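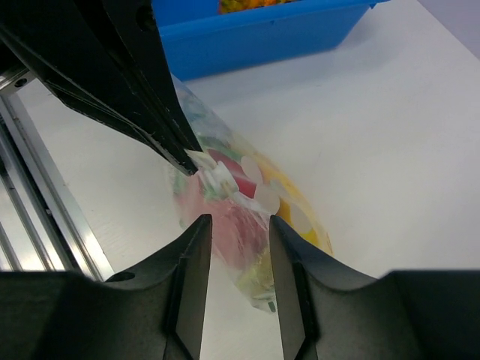
Lorna Petrakis

The new recycling rules arrived in October, folded inside the water bill, where the city of Clokmont puts anything it would prefer we read standing up. They run to 11 pages. The old rules fit on a refrigerator magnet, which I still have, and which I now understand to be wrong in almost every respect.

I'm in favor of recycling. I was raised to rinse. My mother washed out bread bags and hung them over the kitchen faucet, where they dripped on whoever was trying to get a glass of water, and I have carried on the tradition in a more modern kitchen with a taller faucet. So I sat down with the booklet, a pencil and a cup of coffee, prepared to improve myself.

Page one is a letter of welcome. Page two is a map of collection zones, in which my side of Clondow Street is green and the other side is a slightly different green. Page three is where the trouble begins, under the heading "Soft Plastics and Flexible Film," and it continues through page eight.

As far as I can make out, a bag is no longer a bag. There are bags that stretch, and these are film. There are bags that crinkle, and these are not film, although they look like film, feel like film and were sold to me full of pretzels. Then there are bags that stretch a little and crinkle a little, and for those we are invited to perform the thumb test. You press your thumb into the plastic and pull. If it gives, it goes in the store drop-off. If it snaps back, it goes in the trash. If it tears, the booklet is silent, and you have a torn bag and a sore thumb.

Printed bags have their own paragraph. I read it several times, once out loud. A clear bag with a printed label is fine provided the label comes off. A bag printed all over is fine if the printing is on the outside, and a matter for concern if the printing is between the layers. I have lived a fairly full life without once asking where between the layers anything was. I've now spent an evening at the kitchen window holding a tortilla chip bag up to the porch light, and at 11 at night this is the kind of thing that gets you waved at by people walking their dogs.

The drop-off itself is at Sartori, the grocery on Route 73, just inside the second set of doors. It's a tall bin with a round hole in the lid the size of a saucer. You can't put a bag of bags through it. You have to feed them in one at a time, like coins, while the carts back up behind you and a recorded voice tells everyone that rotisserie chickens are ready. I went on a Saturday-ish sort of errand, meaning in sweatpants, with a season's worth of bread bags, produce bags and the big puffy ones that shoes come in. By the time I was done I had met most of the people I went to high school with.

Every one of them had a theory. One said it all goes to be made into park benches. One said it goes to a warehouse and waits. A man I have never liked said you can just put everything in the blue cart and they sort it out, and he said it with such calm that I've thought about it every day since.

I called Bidden, the company that does our pickup, to ask. The person I reached was very nice and put me on hold to check, and the hold music was something with pan flutes. When she came back she said bags of any kind in the blue cart were a problem because they wrap around things at the sorting plant, and then everything has to stop while somebody climbs in and cuts them loose. That struck me as a better reason than anything in the booklet, and I told her so. She said she'd pass it along. I asked about the thumb test. She said she hadn't heard of it.

The city, meanwhile, has announced that the old magnets will be replaced with new ones at a cost of $493. I have no quarrel with the price. I only wonder what is going to be on them. You can't get five and a half pages of flexible film onto a magnet unless the type is very small or the refrigerator is very large. The draft shown at the October meeting had a picture of a milk jug, smiling, and the words "When in doubt, find out." It's catchy. It is also, if you look at it from the right angle, homework.

My own system, for anyone who wants it, has settled into a truce. Bread bags and produce bags go into a bigger bag, which hangs on the inside of the pantry door and falls on me when I want the flour. Chip bags go in the trash, with regret. Anything that passes the thumb test on a good day and fails it on a bad one goes into the drawer under the toaster, with the takeout soy sauce and the keys to a car we sold. The drawer is no longer closing properly. I'm told that in some households this stage lasts for years.

There are people in town who have given up plastic bags entirely, and I admire them, mostly from across the parking lot. They bring their own mesh sacks for the onions. They have jars. I bought a set of mesh sacks myself, and they are very handsome, and they came wrapped one by one in plastic. (Stretchy. It gave under the thumb. I was thrilled.)

A few practical matters before I go. The new pickup schedule starts with the next water bill. Carts should be at the curb by 6 in the morning and not the night before, on account of the raccoons, who have not received the booklet. The Sartori bin is emptied when it's full, so if the lid won't take any more, please don't leave your bags on top of it, as the doors open and they blow out toward the highway. Extra booklets are at the front desk of the library in a wire rack, next to the tax forms. They come shrink-wrapped.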